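### 3.2 Why we ended up writing about baskets

I came into this project wanting to study how people sort small things at home – screws, hair ties, the mystery keys everyone has. The containers were supposed to be background. Then I sat down one Saturday with the Warnton diaries, all 1,409 entries, and kept running into the same thing: people weren't telling us where the hair ties were, they were telling us which basket. "Red one." "The green ones by the door." So I went back and coded every entry again for color, and this section is what came of that (sorry to my co-author, who had already made the tables).

Let me be clear about what I mean by a basket, as the diaries use the word for pretty much anything without a lid. I'm sticking to the plain plastic kind with slotted sides, like the red-orange one and the green ones in Figure 2. They're light, they stack or nest when you're done with them, and you can get a peek at the contents through the slots, so they work a bit like a label.

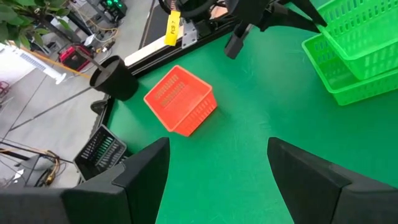
**Figure 2.** Slotted plastic baskets in three colors, on and at the edge of a green tabletop.

Rima Sfeir read an early draft and wrote in the margin that color only helps if everybody in the house agrees on it, and that in her house the red basket had meant three different things to three people. I think she's right, and the diaries back her up. Of the 40 households, the ones living alone hardly ever mention a basket by anything but color. The shared households start out that way too, and then the notes get longer: "red, but the one for mail." By the last week plenty of them had given up and gone to tape and a marker.

The other thing I didn't see coming was the odd one out. When a home had several baskets of one color and a single one in another, the single one nearly always turned into the catch-all. We never asked anyone to do this! Two households fought it, moved the odd basket to a closet, and had a new catch-all going within days – one of them in a salad bowl.

I coded the catch-alls by hand using the Shboul scheme, with one change: I kept "things waiting to go somewhere else" apart from "things with no home." They look the same in a basket, but people talk about them very differently, and Section 3.3 picks up from there.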